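How Place Value Works

A digit is a single symbol used to write numbers. Our number system has ten of them: 0, 1, 2, 3, 4, 5, 6, 7, 8 and 9. Larger numbers are made by putting digits side by side. The position of a digit is called its place.

The place on the far right is the ones place. The next place to the left is the tens place, followed by the hundreds place and the thousands place. Each place is worth ten times as much as the place to its right.

A digit's value depends on where it stands. In the number 4, the digit 4 means four ones. In 400, the same digit means four hundreds. The two zeros show that there are no tens and no ones. If the zeros were left out, a reader would see 4 and get the wrong amount.
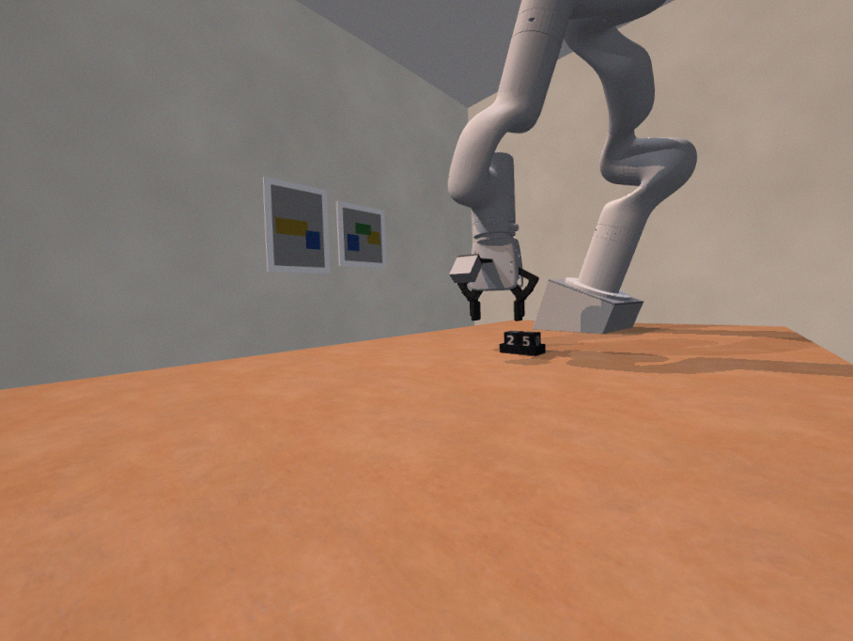 A zero used this way is called a placeholder. It can stand at the end of a number or in the middle. Look at 1,003. It has one thousand, no hundreds, no tens and three ones. Written the long way, it is 1,000 + 3. Take out both zeros and the number becomes 13.

The long way of writing a number is called expanded form. To find it, start at the left. Write what each digit is worth and put a plus sign between the parts. Digits that are zero can be skipped. The expanded form of 256 is 200 + 50 + 6.

The comma in 2,000 does not change its value. It separates the thousands from the hundreds so that the number is easier to read. Some countries use a space or a period for the same job.

Not every number system has places. The Romans wrote 100 as C and 400 as CD. They had no symbol for zero and did not need one, as C means one hundred wherever it is written. Adding long columns of Roman numerals is slow, and many people used counting boards to do it.

Try it yourself

Write the digits 3, 0 and 8 on three slips of paper. Put them in different orders and read each number aloud. When the zero comes first, it has no effect on the value: 038 is the same as 38.

Words to know

Digit: one of the ten symbols used to write numbers.
Place: the position of a digit in a number.
Placeholder: a zero that keeps the other digits in their correct places.

Text by Gerrit De Haan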